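**Vinorstead Small Timber Box — Equipment Loans, Plimell Learning Resource Centre**

The Vinorstead box is a small rectangular box in pale, honey-coloured timber, held in the Centre's tabletop materials collection. It is available to member schools, occupational therapy departments and community programmes for bench and tabletop activities. Programme staff may borrow it singly or as part of the Skunden tabletop set.

**Specifications**

- Catalogue number: 155
- Form: rectangular, with a flat top face and slightly rounded edges
- Finish: clear, water-based, low sheen
- Loan period: 19 days, renewable twice
- Maximum per borrower: 2 boxes

Individual boxes vary in grain and colour. Small dark marks on the top face are characteristic of this item and are not recorded as damage at return.

**Recommended use**

The box should be used on a flat, stable table. The Centre recommends a pale matte board beneath it, large enough to cover most of the tabletop; the board protects the table and gives good contrast for participants with low vision. Boards are catalogued separately and must be requested on the same form. Glossy surfaces are best avoided under overhead lighting.

The box is suited to two-handed activities such as steadying, turning and positioning. It is not rated for load bearing and must not be used as a riser.

**Care and cleaning**

Wipe with a soft cloth, slightly damp, and dry at once. Do not immerse. Solvent cleaners will cloud the finish — borrowers who have used one should note it on the return slip. Store away from heaters and direct sun.

**Bookings and returns**

Requests are handled by Kamil Ondrejka at the loans desk. Questions about suitability for a particular programme should be directed to Mieczysław Szczepańska. Items may be returned to the Plimell counter or to the Mocanu Street branch, labelled with the catalogue number. Lost items are charged at replacement cost.

Page last reviewed August 21, 2026.
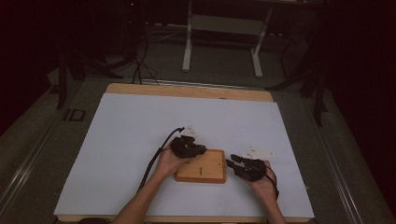

*Small timber box on a white board, light wooden table.*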